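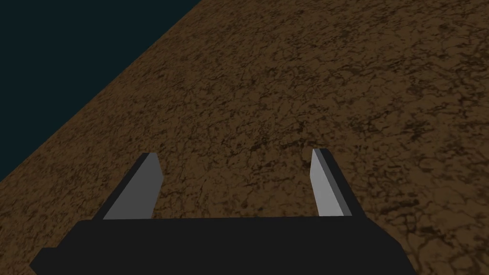 Vol. 50, No. 2 — August 2022

Homville lab opens its doors, and most of the robots are on screen

HOMVILLE — Visitors to the Katiyar robotics building got to drive a gripper across a bare brown plain last week, and to find out how hard it is to stop one in the right place.

The open day was the first the lab has held since it moved into the old print works on the Vistedau road. The lab put attendance at 161, going by the sign-in sheets at the front desk. Many were families from the streets nearby, along with students from the technical college and a few people from local machine shops who wanted to know what the place does.

Most of what it does happens in simulation. The main demonstration, set up in the long room on the ground floor, ran on a program the lab calls Brulladell. It shows a two-fingered gripper from behind, as if the person at the controls were looking out over its palm. Past the fingers is a flat surface with a cracked texture like dried mud, and past the edge of that there is only dark background.

Felista Kaijage, who runs the simulation group, told visitors not to expect much from the graphics. The gripper is drawn as a few plain blocks in gray and black, with no screws or seams.

"People ask when we are going to make it look nice," Kaijage said. "We could, but then it would run slower, and we need it to run fast. I would take a thousand plain tries over ten pretty ones."

Each demonstration began with the surface empty and the fingers wide open. Staff used that stage to explain the controls. One lever moved the gripper forward and back, a second moved it side to side, and a small wheel opened and closed the fingers. A foot pedal raised and lowered the whole thing. Only after a visitor had practiced for a minute or so did the operator drop a block onto the plain for them to go after.

Judging distance gave people the most trouble. With the view fixed behind the palm, it is hard to tell how far the fingertips are above the ground, and the brown surface has no lines or marks on it to help. Several visitors closed the fingers well short of the block. Others pushed down too early and got a warning tone from the desk.

Kaijage said the pattern of the ground does give a clue to anyone who looks for it. The cracks appear larger where the surface is close and finer where it is far away. She said the software that learns to steer the gripper has to work with the same picture the visitors had.

"It gets no extra help in this test," she said. "There is a version where we tell it the exact height, and it does very well, and that tells us almost nothing. On a real bench you don't always know the exact height."

After the public had its turn, the staff let the software try. The program made 981 attempts over the course of the afternoon, with a running count kept on a whiteboard by the door. The lab did not give out a success rate and said the figures would be checked before they were shared. Visitors who stayed to watch saw it pick up blocks on many tries and knock them away on others. In one run it chased a block toward the far edge of the plain and over it, which got a cheer from the younger part of the crowd.

Asked what becomes of a block that goes over the edge, Kaijage said it keeps falling until the program is told to start again.

Upstairs, a smaller group was shown the bench where work from the simulator is tried on real equipment. The arm there was switched off for the day. A technician passed around sets of worn finger pads and talked about why rubber wears unevenly, and there were questions about cost, noise and how long a motor lasts. One man who repairs packing machines in Vistedau stayed through both of the upstairs talks and left with a list of parts suppliers.

There were also questions about jobs. A woman whose son works in a warehouse asked whether the lab's work would end up replacing people like him. Kaijage said the lab does not sell machines and has no say over who uses its results, but that it was a fair thing to ask. She said the tasks the group studies now are simple ones — picking up a single block from flat ground — and that sorting a mixed bin by hand is still far beyond what her software can manage.

The lab had planned to let visitors write their own short steering programs in the afternoon, but the session was cut back when the network in the long room went down. It came back before closing, and the people who had signed up were offered places at a later workshop instead.

That workshop is set for September, in the same building. It will be limited to 50 people, and those left over from the open day have first choice of seats. No background in programming is needed, though children under 12 must come with an adult. Sign-up forms are at the front desk of the lab and at the Homville library.

Parking was the main complaint of the day. The lot behind the print works filled early and cars were left along both sides of the Vistedau road, where the shoulder is narrow. The lab said it has asked to use the field across the way next time and is waiting to hear back from the owner.

The Brulladell display will stay up in the lobby through the end of the workshop. It can be seen during office hours, but the controls will be connected only when a member of staff is free to sit with visitors.

Get local stories in your inbox. Enter your email address to receive our free newsletter. You can unsubscribe at any time.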